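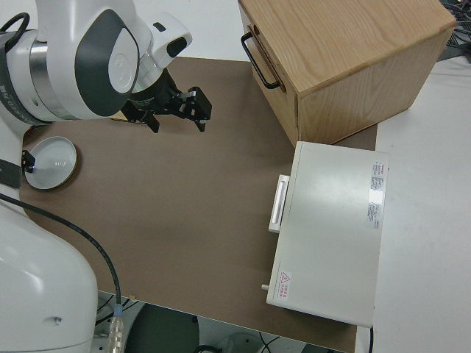

Bench 5, plate on the brown board, oak box at the back

**Ticket 610 – plates slide + handle on wood box**
Opened by: Rosalie Eberhard
Assigned: Cristóbal Durán
Status: open, waiting on parts

**Problem**
Two things. Plates creep on the brown board, people keep nudging them back. And black U handle on the wood box feels loose, rattles when you pull. White case is fine, leave it alone.

**Log**

9:40 – RE. Wiped board with damp cloth, dried it. Plate still moves if you lean on the table. Tried a second plate from the Pallton set, same.

10:15 – CD. Is the board rocking or is it the plate? Check the corners pls.

10:30 – RE. Board's flat. It's the plate. Foot ring is glazed all the way round, very slick.

11:05 – CD. Put 7 clear dots under the test plate (Flirora, the thin ones). Better. Don't use the thick ones, plate sits to high and rocks.

1:20 – RE. Handle: got at the screws from inside the box. One was turning freely, hole is chewed out. Packed it with a bit of toothpick and glue, left it to set. Do NOT pull on it til tomorrow.

1:45 – CD. Longer screws would be the real fix. Lungu has them, only sells the box of 2,000 tho?? Asking Nirnon for a small pack.

3:10 – RE. Dots holding so far. Will do the rest of the plates once more dots come in, almost out.

**To do**
- order dots, thin
- screws – CD chasing
- retest handle after glue sets, then update here
- somebody put the spare plates back in thier rack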